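Comparison of finger pads on a hand-held gripper

Student project report, Gondcombe
Bendik Vik and Tuva Tangen
22/07/2020

1. Aim

In this project we wanted to find out which finger pad is the best for picking small wrapped things out of a full box. Our supervisor gave us the subject in February. We compared three pads: a plain rubber pad, a foam pad and a textured blue pad.

2. Method

The tests were made in a bedroom, with a box of sweets and snacks on the bed. One person held the gripper by hand and the other wrote down the result. A grip was counted as good if the item stayed between the fingers for six seconds above the box. Each pad got 55 tries, and the box was mixed again after every try.

The bed is soft, so the box can tilt a little when the fingers push on it. We decided to keep it so — a hard table would be easier, but a home is not always easy.

The clear plastic box was filled with different kinds of packets: foil-wrapped sweets, cellophane packets, a square pack of biscuits and a round jelly cup. For the textured pads, the two fingers came towards it from the front.

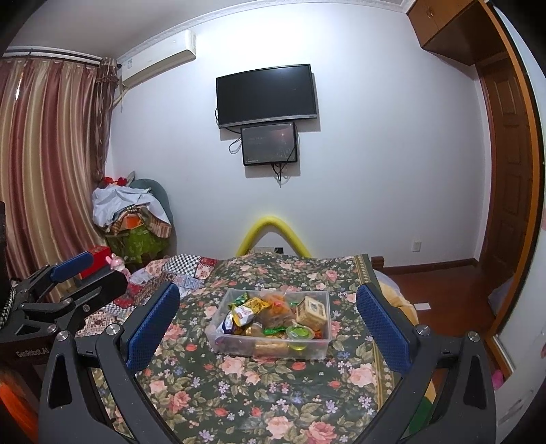 3. Results

The textured pad had the most good grips. The foam pad was nearly as good on the biscuits, but it slipped on foil. The rubber pad was the weakest on cellophane, where it often took only the loose end of the wrapping. The jelly cup was difficult for all the pads. Tuva had better results with it when she closed the fingers slowly, and therefore we think the speed of the hand should also be measured.

4. Remaining work

We have not tested how fast the pads wear out. Bendik will repeat the tries with a new set of pads and the same box.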